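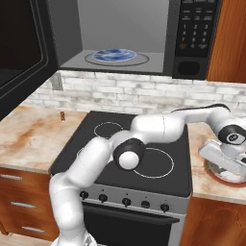 Over-the-range microwaves: keep or rip out?
Kitchens & Remodeling

tritari_98
9 July 2018
We're redoing the kitchen and my wife wants the microwave gone from over the stove. The contractor quoted 1,670 to take it down, put in a real vent hood and find the microwave a new home in the island. For that money I'd like it to cook dinner too. Anyone done this and not regretted it?

Renel
Did it five years ago. The fan in ours moved air from the stove directly into my face. With a ducted hood I can sear a steak and the smoke alarm stays out of it. Do it.

boilovercountry
Counterpoint: a drawer microwave in the island means bending down every time you want to warm up coffee. I'm 5 foot 2 and the high one still wins. Also our toddler found the drawer in one day.

Renel
They have a lock.

boilovercountry
So does the toddler's bedroom window, and he's working on that too.

nutesach
Is yours ducted outside or recirculating? If it's already ducted, the hood swap shouldn't cost anything like that. Ask him to split the quote. I bet most of it is the cabinet work and the new circuit.

tritari_98
Recirculating, through a filter I learned about this morning.

nutesach
Then the duct run is your money. Outside wall or interior?

tritari_98
Outside wall, brick.

nutesach
Ah. Then it's not a bad price – get a second one anyway.

boilovercountry
Or clean the filter and spend the rest on takeout. Soak it 30 minutes in hot water and dish soap first.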